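Gunnel Moen spends most mornings looking at asphalt. She leads perception software at Vitiva, where the driving stack is called Talis, and her current problem is telling a shadow from a hole.

Lane-keeping code usually leans on paint. Talis was written for country roads that have none, so it works out the edge from texture: pavement on one side, gravel or dry grass on the other. A second model grades the surface ahead, and the planner picks a speed from that grade.

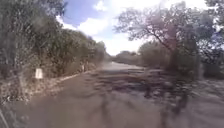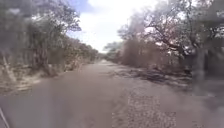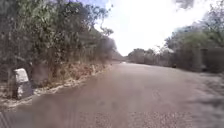

Country road between trees, with broken asphalt and potholes in the first view, tree shadows in the second and a pale stone marker on the left in the third.

Ingvild Skjelbred, who writes the planner, wants fewer false alarms. In January the software braked for shade so often that she capped how hard it could slow down on a single reading. It now needs 3 readings that agree.

Moen's team has labeled 2,220 stills by hand, and 86 of them are still in dispute. Two people mark each one separately. Blur makes the work slow, and she has decided to keep the blurred ones in the training set.

The next version goes to testers in the fall.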